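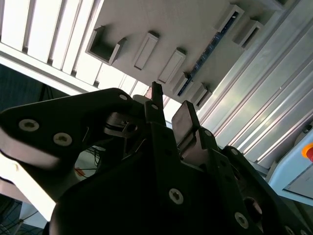
Setting up the Pirkongate teardown kit for desktop PCs

Workshop > Robot kits > Desktop teardown > First setup

Print this page | E-mail this page

I've wanted a robot to help with old office PCs for years, so when the Pirkongate kit came down to $209 I ordered one the same evening. You get the two-finger gripper, a wrist camera, a bag of screws, and a license for the Frandsen control software. You supply the arm, the bench and the computers. I've had it running in my shop in Mundley since February and I'm still having a great time with it!

These steps take you from a mounted arm to a first pass over an open desktop. Give yourself an afternoon.

1. Mount the gripper

Bolt the gripper to the wrist with the four long screws and leave them a quarter turn loose. Plug in the data cable, then the power cable. Turn the wrist by hand through its whole range and watch the cables as you go. If anything pulls tight, add slack at the last clip before the wrist. Now tighten the screws.

The manual has you fit the camera first. I tried it that way and ended up taking it back off, because the driver wouldn't reach one of the gripper screws (a short hex key might have saved me).

2. Check the fingers

Open and close the gripper 11 times from the Frandsen test page. The software learns the end stops from this, and it won't go on to the next page until it's happy. Look at where the fingers meet and go over every screw you can reach. One of mine had backed out by the end of the first week, so I put a dab of removable threadlocker on all of them.

Try the emergency stop too. Press it in the middle of a slow move, release it, and make sure the arm waits for you to restart.

3. Prepare the computer

Shut it down, unplug it, and pull every cable off the back. Take the side cover off yourself and lay the case flat, open side up. The kit can't manage cover latches, and they take a person two seconds anyway.

Leave the power supply as one closed unit. The kit is made for lifting parts out whole, and there is nothing inside a power supply you want a gripper (or your own fingers) near.

4. Teach the first pass

Start high. Jog the arm over the case until the whole opening shows on the Frandsen screen, and save that as your home view. Come down in small steps and save a second position just clear of the tallest part. I keep the speed slider at its lowest mark for this bit – it feels painfully slow, but you have time to stop.

Label the parts on screen as you meet them: power supply, motherboard, drive bracket, cables. Be fussy about the cables. They cross over other parts and they move when touched, and a label that's too tight will send a finger straight into the bundle.

Power supplies are my favorite place to begin. On a Dell like mine, the printed label on the housing makes an easy landmark for the camera, and the box shape gives you big flat sides to work with. If a case has extra stickers on it, don't use those for alignment. The next machine may not have them.

Run the pass with the gripper open and nothing to pick up. Do that until you're bored, then try a real grip.

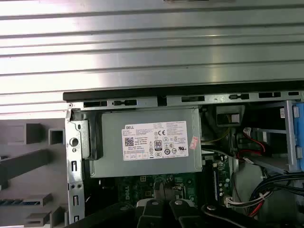
A reader asks whether the kit can pull the plugs off the motherboard as well, or if that's still a job for human hands. Mostly human hands, I'd say. The big power connector has a latch you have to squeeze while pulling, and I've never got a clean release from it. Small fan plugs are more promising. I do the latched ones myself before I start the pass.

5. Set the grip force

The slider runs from 0 to 1000 with no units on it. I start at 600 for metal housings and go a lot lower for plastic. Going over 1000 isn't possible in the standard settings, and I've never wanted to.

If a part slips, check your finger position before adding force. Mine was usually holding too close to a corner.

6. Save and name the job

Save one job per case model. The software will happily let you reuse a name and overwrite the old job without asking, a habit I really hope they fix. I also copy mine to a memory stick.

What I'd change

A longer camera cable, please, and a printed sheet of the screw sizes. I looked at the Sturnar kit before buying. It has softer finger pads and a nicer case, but the job editor felt cramped to me and I couldn't find a way to label cables separately. For mixed piles of old desktops I'd pick the Pirkongate again.

Next on my bench is getting it to lift drive caddies, and I'll add those settings to this page once they hold up for a full stack of machines.

Print this page | E-mail this page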